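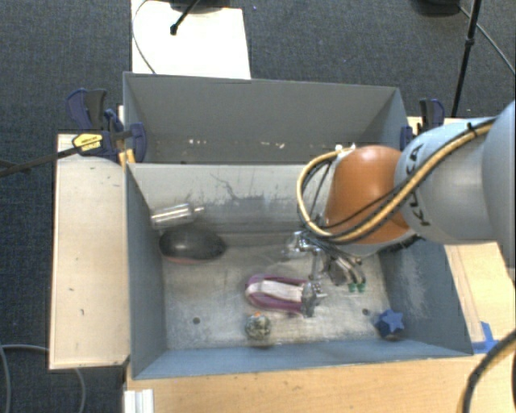 Give me a divided bin over two separate ones any day, says Brittany Petrenko, and after a morning at the sorting tables in Nimau I'm coming round to her way of thinking. Two separate bins wander off, she says. One gets borrowed for the raffle, the other ends up under the sink full of string, and by the end of the month you're sorting into a cardboard box again.

So the news this week is that the Nimau swap room is going over to two-part bins for all its small stuff, starting 1 Oct 2025. That covers the brushes, toys, kitchen bits, bathroom bits and all those things that turn up at the bottom of a donated bag and could be any of the above. Clothes and books stay as they are, on the rails and the shelves, so if that's all you bring in you won't notice any difference.

The bins are big grey ones with thin, straight-up walls and a divider across the middle – well, not quite the middle, as the front part is larger than the back. Things that still need looking at go in the front. Things that have been checked and are ready for the shelf go in the back. I did ask whether it shouldn't be the other way round, and was told very firmly that most of what arrives hasn't been checked, so there you are!

You don't need to expect anything shiny and new, either. The dividers get a fair bit of knocking about and there are scuffs, smudges and a good branching scratch to be seen already. I rather like that. A bin for odds and ends ought to look as if it's met a few.

Purple and white seems to be my colour scheme of the moment, by the way. I've got a bathroom mat in it, my niece has a scarf in it, and there was a long purple and white thing lying in the front half of a bin that I'd have quite happily taken home without knowing what it was for. (This is how my cupboards got the way they are.)

Virgilio Umali has drawn up the labels and they're going on the outside, FRONT and BACK in thick marker, with a list of what belongs in each. He had a go at doing them with little drawings first but the toothbrush looked like a rake, and we had quite a long talk about whether rakes were small stuff. They aren't. Garden tools still go to the shed at Irnavden.

A few things to know if you're dropping off:

Please tip small things out of their carrier bags before they go in. A tied bag takes up half the space and someone has to fish it out again.

Nothing sharp loose in the bin. Wrap it and hand it over at the table.

Batteries out, please, and into the tub by the door.

One bagful per visit is fine, and if you've got more than that, ring first. Manon Boychuk had three house clearances in March and I think she's still finding egg cups.

There will be six bins out to begin with. Wafula Ndung'u wanted more, but the tables at the window end won't take them without blocking the radiator, and anyone who was there last winter will understand why that was voted down. If they fill up too quickly the whole thing will be looked at again after Christmas.

I'm told there was some muttering about the old wicker baskets. They're not being thrown out. They're going on the swap shelf like everything else, so if you've had your eye on the one with the blue handle, come early, and bring something to put in it. Opening hours haven't changed, and the kettle's still at the far end, next to the jigsaws.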